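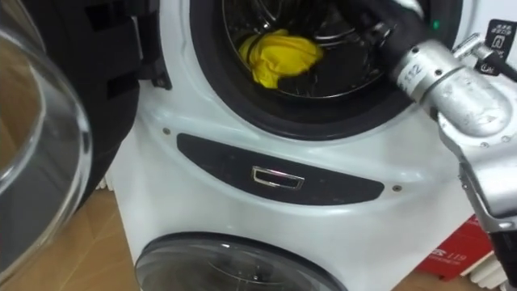
Skakham Residence Hall
Shared Laundry Room: Monthly Safety Checklist
Period: June
Inspector: Khadija Lahlou

1. Exit door opens fully from inside. Pass.
2. Fire extinguisher charged and tagged. Pass. Unit 293.
3. Floor drain clear. Fail. Lint buildup under the grate. Work order 976 opened with Berrada Plumbing.
4. Supply hoses free of bulges or cracks. Pass. Hose on washer 10 is stiff near the valve; check again next month.
5. Door gaskets wiped and free of mold. Pass.
6. Dryer vent duct attached and clean. Pass, with comment. Outside flap sticks half open.
7. Outlets near sinks trip when tested. Pass.
8. Detergent stored below eye level, caps closed. Fail. Two open bottles on the top shelf. Corrected during visit.
9. Emergency contact notice posted. Pass. Old phone number still shown on the Trasine side entrance.

Item 3 to be reinspected Tuesday. Residents are to use the east laundry until the drain is cleared.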